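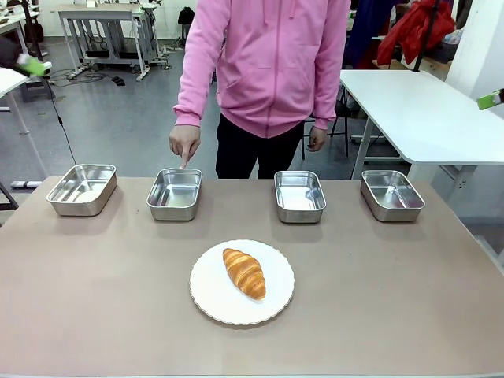 Photo: Sayaka Higuchi, Bimberg Laboratory

Robot Software II: Perception and Planning
Handout 6. Resolving a Pointed-At Target
Instructor: Hildegard Seidel
Revised 27 Apr 2021

This handout covers the step between detecting a pointing gesture and passing a place goal to the planner. Students should have read Handout 5 on tray and plate segmentation.

1. The task

The task has one item to move, the croissant on the scalloped plate, and four possible destinations. A person indicates one of the steel trays with an extended index finger. The software must return a single tray index or report that it cannot decide. Trays are numbered from the left in the camera view, beginning with 1. The correct output for the photo is 2.

2. Finding the target

The pointing ray is drawn from the knuckle of the index finger through the fingertip and extended to the table plane. Each tray receives a score based on the distance from the ray's end point to the nearest part of its rim. Do not score against tray centers. A fingertip is often held near a rim, and center distance penalizes this unfairly.

The head is outside the camera view, so gaze may not be used as an input.

3. Tray poses

Trays may be set at a slight angle and the gaps between them may differ. Code that assumes an evenly spaced row will not be accepted. Brushed steel also returns bright patches from the overhead light, and depth values inside a tray should be masked before the plane fit.

4. Passing the goal

The Govis planner accepts a goal only when the best score exceeds the second by the margin set in the configuration file. Otherwise the state machine returns to WAIT and keeps both arms still.

5. Assignment

Run your resolver on the 3,910 labeled images in the course set. Of these, 56 have no valid target and must return NONE. Submit the code and a one-page error analysis to Farah Goh.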